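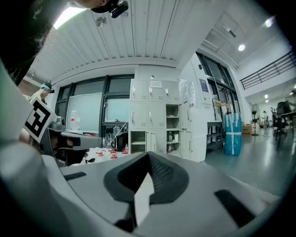

Remastering the Flultance tapes, part 2: azimuth, speed and the missing chorus

In part 1 I covered the baking and the first pass on the reels. The short version is that Marilou Talavera handed me a box of quarter-inch tape from her old band, Flultance, recorded in Cabanatuan by Charoen Thaweesak on a half-track machine that has since been sold. There are no tones at the head of any reel. There is no track sheet. Two of the boxes say "final" and contain different mixes of the same song.

Azimuth

With no alignment tones I set azimuth by ear and then by phase meter. Sum the channels to mono, find the hi-hat, and turn the screw until the top end stops sounding like it's behind a towel. The hi-hat on "Radon" is loud and steady through the first verse, so I used that for the whole reel. On the second reel the setting had moved. My guess is that the overdubs were bounced on another machine. I realigned at the splice and captured the two halves as separate files, with enough overlap to join them later.

I don't trust software azimuth correction for this. I tried it on the first reel and it did fine on the drums and smeared the backing vocals, where Jonalyn Belmonte and Lilibeth Galang are panned hard left and right and sing slightly out of time with each other. The plug-in kept trying to line them up. They should not be lined up.

Speed

The organ is the only fixed-pitch instrument on the record. Against it, everything on reel one plays back 3 cents flat, which I left alone. Reel two is sharp by more than that, and it drifts toward the end of the reel, so supply tension is my main suspect. I corrected it in two stages: a flat resample for the offset, then a hand-drawn curve for the drift over the last song. Check your curve against the cassette if one exists. Marilou's cassette runs at its own wrong speed, but the wrongness is constant, so the drift still shows up as a difference.

Noise

I did very little. There is hum on the bass DI and I took out the fundamental and two harmonics with narrow notches. Hiss stays. I made one version with broadband reduction for comparison and the reverb tails on "Zedeck" turned to gravel. Below 300 Hz the tape is clean enough that there was nothing to fix apart from the hum.

The missing chorus

The last chorus of "Zedeck" has a dropout in the left channel that takes out Jonalyn's first line. The oxide is gone there and no amount of cleaning will bring it back. The other "final" mix has the line intact, but with the guitar louder and a different snare reverb. I cut in at the breath before the line and out on the next downbeat, brought the guitar down with a dip centered at 1151 Hz, and let the right channel run from the original. On speakers I can't find the edit. On headphones the snare gives it away if you know where to look.

Gearóid Geraghty, who is cutting the lacquers, asked for the low end to be mono below 120 and for the sibilance on side B to be looked at again. Both are done. He also wanted the sides rebalanced for length, which meant moving "Radon" to open side B. Marilou agreed after some discussion. Lilibeth did not, and would like that noted.

The pressing is 480 copies. Test pressings are due in August. Part 3 will cover those, along with the cassette-only demo, assuming I can find a deck with working pitch control before then. If you have one you're willing to lend, my address is on the contact page.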